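Accueil | Cahier | Stocks | Plans | Contact

16 juin 2022. Atelier Craddock, table brune

Repris le rangement de la table et l'inventaire des consommables. Le plateau a été dévissé en janvier pour être poncé, puis remonté sans contrôle. Passé le niveau ce matin : 3 mm d'écart entre les deux coins du fond. Calé côté gauche avec du feutre dur, revissé, repassé le niveau. C'est bon pour l'instant, à revoir quand le feutre se sera tassé.

Finition : on garde le mat. L'essai de vernis satiné Brurkano sur une chute marque au moindre frottement et renvoie trop la lumière. La chute est rangée avec les autres, étiquetée 47. Pour l'entretien courant, chiffon humide bien essoré, pas de solvant. Le produit Ilix laisse un film gras, j'ai remis le bidon dans l'armoire du couloir.

Stock : 294 vis à bois dans les bacs, 161 rondelles, le reste des boîtes entamées regroupé dans le tiroir du bas. Il manque des embouts longs. Commande Gasix à compléter avant de l'envoyer, j'ai laissé le bon sur l'étagère avec les références cochées au crayon. Ne pas recommander de serre-joints, on en a retrouvé derrière les chutes.

Éclairage : le centre du plateau est trop éclairé, les bords nettement moins. Sur une pièce blanche et brillante on perd les arêtes dans le reflet. Essayer un diffuseur, ou baisser la lampe et la décaler vers le fond. Noter la hauteur avant de toucher à quoi que ce soit, la dernière fois il a fallu tout reprendre. 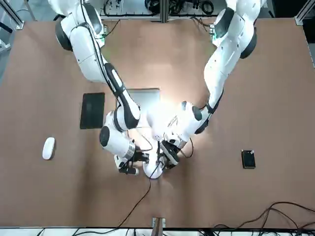
Table brune, pièce blanche au centre. Reflet marqué sur le plateau, câble noir vers le bas à gauche.

Câbles : prévoir un passage propre. Un câble fin posé à même le bois finit toujours sous un outil. Deux attaches adhésives et une goulotte courte devraient suffire, à condition de ne pas percer le plateau. Il reste de la goulotte grise au sous-sol, vérifier la longueur.

À faire : diffuseur, goulotte, bon de commande, nouvelle étiquette pour le tiroir du bas.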